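Jetitz mesh laundry bag, large, gray
Review by Amber Pilkington
4 out of 5

Quick one, kids need picking up. Bought 2 of these in January after the zipper went on my old one mid cycle and wrapped itself around a bra. Never again. Got the large in gray from the Shaikh store on Plikbridge, shipping was fine, box was crushed but who cares, it's a bag.

The good. Mesh is a fine knit, tiny holes, not the big scratchy net kind that catches on hooks. Soft too. My sweaters come out without that waffle pattern pressed in them. Seams have held so far and I am not gentle, everything gets yanked out by one corner. Zipper pull tucks under a little elastic flap so it doesnt rattle around in the drum.

Size is generous. I get a week of shirts in one, or two thin sweaters with room to move. Don't stuff it. I did, first time, and the middle of the load came out with soap still in it. Two thirds full is plenty.

The not so good. No hanging loop! Why. The small size has one, the large doesn't. I ended up pinning it to the line and the pin left a dent in the mesh, went away after a wash or so. Also the gray hides stains but it also hides socks, lost a dark one in the corner seam for most of a month. Turn it inside out before you put it away.

Price went from 14 to 26 dollars while I was deciding, which annoyed me. Still paid it. The Sturkport ones are cheaper, my sister has them, thinner mesh and hers already has a hole by the zipper.

Dryer: low heat only. Label says so and I beleive it, my old one went crispy on high.

Would I buy again, yes, when it's under 20. One star off for the loop.
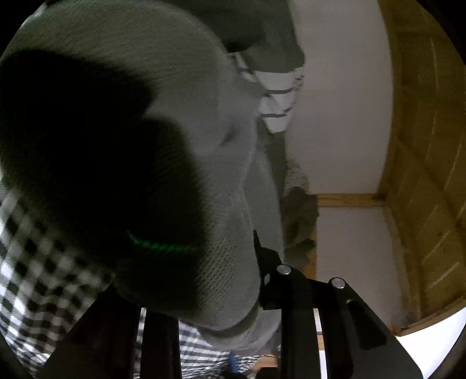
Oh and it folds down small enough to go in a suitcase side pocket, took one to my mom's for dirty clothes and it did the job. Didn't smell after either. If they ever put a loop on the large I'll come back and change the stars.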